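Folding notebook, June, back bedroom

Third go at the folding method. Started 9:40, after the usual ten minutes of clearing the bed.
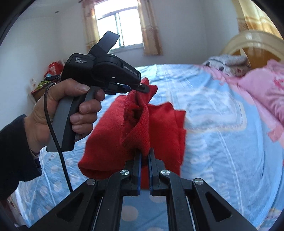 I still don't believe in the corner-first rule. The Tresance sheet says to lift every soft item by a top corner, let it hang until it settles, then lay it down and make the first fold along the line it hangs in. Fine for a pillowcase. A pillowcase has corners and the weight is even all over. Anything thick, or with a rough side and a smooth side, hangs in whatever shape it likes and the "line" is a matter of opinion.

The red cloth is the one I keep coming back to. Held by one corner it bunches and twists right where it's held, and a big flap goes off to one side. I don't see a fold line in that. I see a heap in the air. The sheet would have me shake it twice and try again. Shook it twice. Laid it on the bed, opened it out by hand, folded in half, half again, thirds. So the lift did nothing I wouldn't have done anyway by dragging it flat.

Other items this morning:

Pillowcases: fine. Corner-first works, and so does any other way.

Olleo bath mat: hopeless. Too stiff to hang, rubbery back grabs the bedspread. Rolled it.

Fitted sheet: tried the tuck-the-corners-into-each-other trick again. Got a rectangle on the second attempt, a lumpy one. Would not show it to anybody.

Hand towels: one came out neat, the rest crooked by a finger's width. I think the hems have shrunk more than the middles, in which case no method is going to save them and we should stop grading them on it.

About the grading. The sheet scores each fold out of 100 and I would like to know who decided the weights. Squareness is worth more than whether the thing stays folded when you pick it up, and that seems backwards to me. A slightly crooked towel that survives the trip to the shelf beats a square one that falls open in the hallway. I've put my own column next to theirs, yes or no, did it stay shut. So far the two columns don't agree much, and I trust mine more.

The bed is a bad surface, too. It gives when you press, so every crease wanders. The Mtshali notes were done on a table at hip height, and I suspect half of what they credit to the method is the table. Moving to the kitchen table would settle it, but then we lose the point, since most people fold on a bed. Leaving it on the bed for now. Would like one session on the table just to see how big the gap is.

Light was decent, window side. Not that it matters much for folding, but on white things I can't find the hem in the afternoon and end up guessing.

Checked the running sheet: 284 folds logged across all sessions. Sounds like a lot until you split it by item, and then the thick stuff has hardly been touched. I don't want to hear "works on all household fabrics" from anyone until that changes. Flulance made the same claim in the first write-up and went quiet on it in the next.

To do
- more thick items, fewer pillowcases
- try starting with the red cloth flat, smooth side down, then smooth side up, and see if it makes any difference
- ask whether "settled" has a time attached or if it's just a feeling
- new pencil

Stopped at 11. Red cloth back on top of the pile, folded my way. It stayed shut.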